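ok so a thread on learning to lay out a quilt, as someone who started in March with zero patience and one pair of dull scissors

1/ I went with big squares. Blue tape on a brown tabletop makes a grid you can see from across the room, and seeing it big is what got me to stop drawing on graph paper!

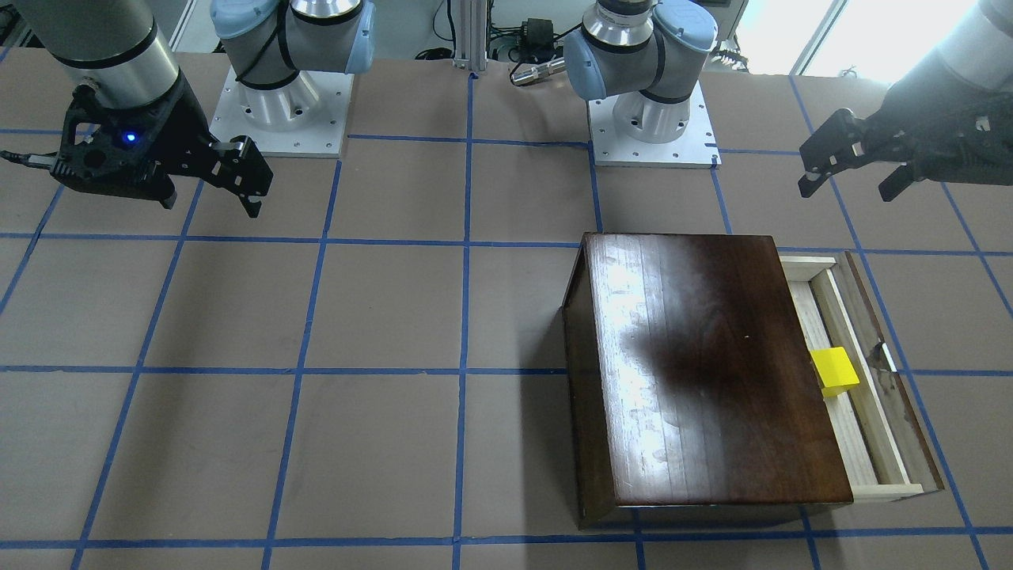 a reply asking if squares get boring after the first quilt, and whether triangles would be a better place to start. Fair question! I tried triangles. I have a bag of 24 sad ones in the closet

2/ fabric: I got most of mine from the remnant bins at Kenell (the one out in Itley, the downtown one is picked over by noon). 17 dollars for a stack that's lasted me all spring

3/ cut everything before you sew anything. My first top has 300 squares in it and I cut them as I went – so they're three slightly different sizes

4/ press your seams to the dark side. Still forget this every single time

5/ thread: I like Brilov cotton in gray, it disappears into pretty much any color

6/ next one is a king size, 800 squares, and I've already changed my mind about the border twice. Send me your border pics please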